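Bring back the bench

22 May 2022
By Moushumi Marikar

Walked my mum to the chemist in Ultby last week. It's not far. Used to take us ten minutes, now it takes thirty, and there is nowhere to sit down the whole way. Nowhere. She leans on walls. She leaned on someone's car and the alarm went off.

There were benches once. I remember three on Harries Road alone, one by the post office, one outside the bakery that's now a phone shop, and the green one at the bus stop with the slat missing. All gone. When I rang the council I was told benches "attract problems". What problems? Teenagers, apparently. People eating chips. Well, yes. That's what a bench is for.

And I'm sick of hearing it's the money. A decent bench costs 999 pounds from the catalogue they sent me, fitting extra. We spent a lot more than that on the new town logo, which looks like a fried egg.
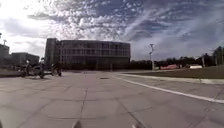
The other thing they say is that people can sit in a café. Fine if you've got three quid for a tea every time your hip hurts. My mum won't do it, she thinks it's a waste and she's right. So she stays in. That's the bit that gets me. She's not ill, she's not housebound, she just can't do the walk in one go, and becuase she can't do it in one go she doesn't do it at all. Then we all wonder why older people are lonely and someone prints a leaflet.

It isn't only the over 70s either. Try being eight months pregnant with shopping. Try a toddler who's decided his legs have stopped. My neighbour had her knee done in July and didn't get as far as the park until Christmas.

Over in Ikanton they put seats back along the high street, proper ones with backs and arms. Arms matter, you need something to push up on. Those sloping perch things at the station are no use to anyone, you slide off. I went over to have a look and every seat was taken. Two men arguing about tomatoes. A girl asleep on her rucksack. No riot that I could see.

So write to your councillor, I've done it twice and will do it agian. Ask for one bench. Say where. Mine's outside the chemist, please, on the shady side.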